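March, notebook, Flistedwood open day prep and the day itself

08:40. Charged both hand-held grippers. Checked pivot pins for play, none. Wiped blue pads with a damp cloth; left pad on unit 2 has a nick at the lower corner, leave it for now.

Posilero visitors came in two groups. Callum took the first through the arm cell, Mererid and I had the second on the garment bench. Plan was 30 minutes each, mine ran over by 5.

Order of demo:
1. Hand-held gripper on knitwear, bundle grasp, lift and hold.
2. Same grasp replayed on the arm at low speed.
3. Questions.

Item 1 went to plan. Visitors wanted to try it themselves so we let them. Most people squeeze too hard and too early. Asked them to get the jaws over the thickest part of the folds before closing. Thick knits are easy to hold and hard to release: the pads grab the fuzz and the last fold stays on one finger. Wayne has a note on this from the autumn trials, need to find it.

Item 2: first replay stopped on a force limit. Limit was still set for the Naylor tote test. Reset, ran clean. Add to the pre-demo checklist.

Prapai asked how many grasps we have logged so far. Told her 4000 hand-held, of which 100 were repeated on the arm. She wanted to know why the ratio is so low. Arm time, mostly. She also asked about fast approach moves and blur. We keep those segments but mark them, and training skips them for now. Not sure this is right. Beverley thinks the marked segments still carry useful timing. Worth a comparison run.

One visitor asked if a patterned bedspread makes the job harder than a plain table. Said yes for segmentation, little difference for the grasp itself. Should have had numbers for that.

To do:
- replace left pad, unit 2
- force limit on checklist
- Rolavitz quote for softer pads, ask Callum
- split results by background, plain against patterned
- send Prapai the grasp log format

15:10. Packed up, both units back on charge.
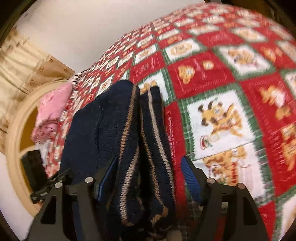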